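2018-11-15

Starter and proofing notes, bench two

OK, picking this up again after letting it slide since the oven business. I know I promised Catherine I'd write things down the same day and I'm already relying on the back of an envelope for half of it, so if a number looks odd, ask me before you bake from it.

First, the starter. Prilitz (the rye one, in the tall jar) is doing great. I fed it last night before I left, equal weights flour and water, and by the time I got in it had gone up to the tape and slumped a little. It smells like yogurt and green apple. The other one, the white starter that Donnie brought over from the old place, is still sulking. It bubbles, it smells fine, it just won't climb. I'm switching it to a warm spot on the shelf over the mixer and feeding it twice a day until it cheers up. Please don't move it! Someone put it back by the window last week and the window is freezing.

Main job today was the small roll dough, the enriched one. Same formula as last time except I dropped the milk powder, because Beathag wanted to know if we can taste it. Total dough weight came to 2395 g out of the mixer, which is a touch less than it should be on paper, and I think the rest of it is on my forearms. Mixed on low until it came together, then medium until it cleared the bowl. I did the windowpane test and it tore, gave it a bit longer, did it again and it held. Should've timed the extra bit. Didn't.

Dough temperature is where it got annoying. The probe said 20 when I stuck it in the middle and 18 when I tried near the edge (Celsius, both of them, I'm not switching that thing back again), and the kitchen wasn't that cold. So either the water was colder than I thought or the probe is off. I checked the probe in ice water after and it read zero on the nose. So, the water. Our tap has gone properly wintry and I was still using the summer number for how much warm to cut it with. Junaid has a little chart for this taped inside the cupboard and I'd forgotten it existed. Going to copy it into the front of this notebook so I have no excuse.

Because the dough was cold, the bulk took forever. I'd planned on having them shaped before lunch and instead I was standing there poking it like a kid with a jellyfish. I gave it one fold, went and did the flour order, came back, gave it another fold. It did get there in the end and the dough felt lovely, very smooth, not sticky at all, with those flat little blisters on top that I like.

Flour order, since I'm on it: Zuvum is out of the strong white until after the holidays, so I got the next one down and we'll see. Protein is lower. For the rolls I don't think we'll notice, but I'd be careful with the long ferments. If you're doing the country loaf, hold back some of the water and add it at the end if the dough can take it. Darius says he'd blend in some of the high-gluten stuff instead. Fine by me, but write it down if you do it, because last time we had one glorious week of loaves and couldn't work out why.

Shaping. I scaled them on the small balance and rolled under a cupped hand, no flour on the bench, tiny smear of water when they started to skid. My first tray is rough. Second tray is much better, nice tight skins, seams closed. I always need a tray to warm up. If you look at the trays side by side you can see which is which from across the room, so I put the rough one on the bottom rack where it can think about what it did. 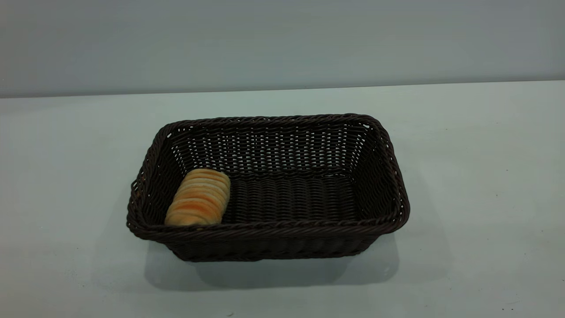

Roll in the dark basket.

Proof was under plastic on the rack, and I used the finger poke to decide. It came back slowly and left a little dent, which I've been taught means go. I'd like to have a proper proofing cabinet but I say that every month. Donnie thinks we could make one out of the dead fridge with a pan of hot water in the bottom. I'm all for it as long as somebody else cleans the fridge out first.

Glaze was whole egg with a pinch of salt, let down with a spoonful of milk. I did half the trays with one coat and half with two, the second coat going on just before the oven. Two coats gave more shine and more color, and it was a faster color too, so I had to watch it. I also had a couple of drips run down and glue themselves to the paper. One coat looks a little plainer but it's more even. I think for anything going to a customer I'd do two thin ones and blot the brush. For us, one is plenty.

The oven ran hot on the left again. I turned the trays partway and it mostly evened out, but the left-hand corner ones still caught. I keep meaning to draw up a map of the deck with toasted slices of white bread, like Jenkins does at the other shop: you just cover the whole thing in slices, shut the door, and take a look at who's burned. It's a silly amount of bread but you only need to do it once. Could use the ends from the slicer. Putting it on the list for when things are quiet.

Tasting. Beathag, Catherine and me, cold rolls, no butter at first and then with butter because we're not monsters. Beathag says she can tell the milk powder is gone and that the crumb is a little leaner. Catherine says no difference. I thought they were a bit less sweet on the finish, but I also knew which was which, so throw my vote out. We should do it blind. Someone who wasn't in the room needs to label the bags, and I nominate Junaid since he'll be in early anyway.

Crumb is fine and even, no big tunnels. The bottoms are a good brown. A couple had a crease down the side where the seam had crept around during the proof, and those were all from my rough tray, no surprise there.

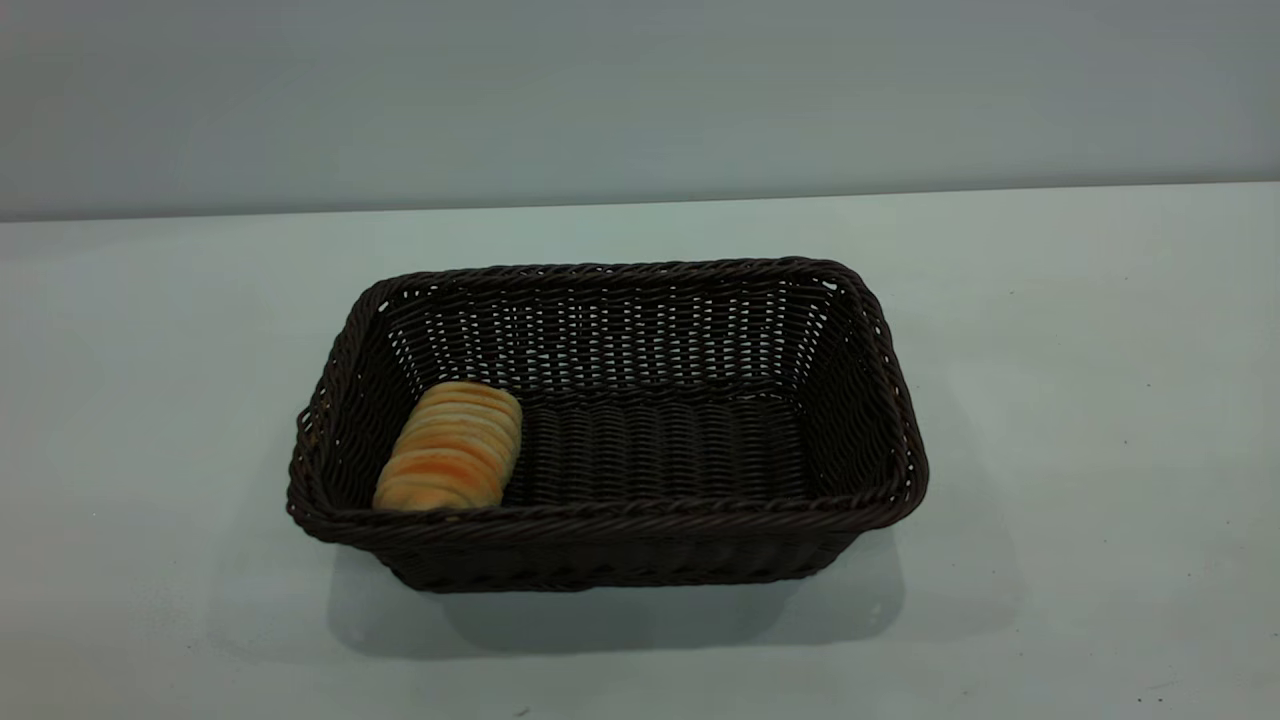
Single roll, basket on the table.

Staling test: I've bagged 9 of them, three bags, and put them on the top shelf by the scales. One bag gets opened tomorrow, one the day after, one the day after that. Squeeze, slice, toast, taste, in that order, and write down what you think before you talk to anyone else about it. PLEASE do not eat the staling test. I've written it on the bags in marker. The last one I set up in March vanished over a weekend and I've still got my suspicions.

Other bits, in no order:

The Buvimer mixer is making the clunk again on second speed. Only with a full bowl. I took the guard off and had a look and the hook has some play in it where it seats on the pin. Don't run big stiff doughs on it until it's been seen to. Small batches on low are OK.

We're out of the medium bench scrapers because they keep walking off. There's one I like with a chip in the corner. If you have it, I'd love it back.

The salt bin lid is cracked. It still shuts if you press on the far side. I'm going to get a new one, but meanwhile press on the far side, the salt was clumpy this morning and I had to push it through a sieve.

Darius asked about scaling the recipe for the bigger bowl. Don't just double the yeast. I did that the first winter and the dough was over the rim by the time I'd had a coffee. Start a little under double and shorten the bulk if it's running away from you.

Next time: warm the water properly (chart!), keep the milk powder out for one more round so the tasting means something, two thin coats of egg on everything, and try a longer proof on one tray just to see where it falls over. I'd also like to try an overnight in the fridge after shaping, bake straight from cold. Catherine did that at her last job and swears the flavor is better. There's room on the bottom shelf if someone moves the butter.

Dishes are done, bench is scraped, white starter is fed. Rye needs feeding tonight, whoever's last out.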